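Re: [tirnumeck-list] Switching the newsletter to Forkeo

On Friday the list owner wrote:
> Forkeo says groups that moved over saw 141 more opens per issue
> on average. It costs $600 a year and we could be set up by
> February. I think we should just go for it.

141 more than what? I went through their sales page twice and can't find how many groups they looked at, or how big those groups were. If your old newsletter went to 1,682 people and half the addresses were dead, cleaning up the list would get you a jump like that for free.

I also have a hard time with "opens" as a measure. Plenty of mail programs load everything in a message before anyone looks at it, and that gets counted as a reader. We went through this with Hidska. Great numbers for a year, and the same handful of people wrote back.

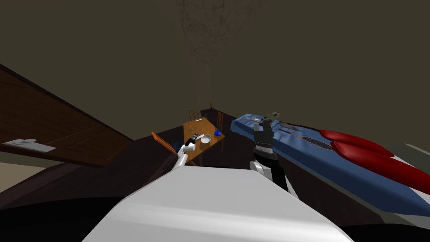
Then there's the price. Is $600 the whole bill, or the bill until we pass some limit on addresses? Their plan table stops at 900 and says "contact us" after that. We're over 900 now. I'd want the real figure in writing before we vote on anything.

I'm not against moving. The Peng editor is slow and eats line breaks. But could we try one issue on a trial account first, and ask people to reply with one word if they read it? I'd believe that count.

Also, who keeps the archive if we leave?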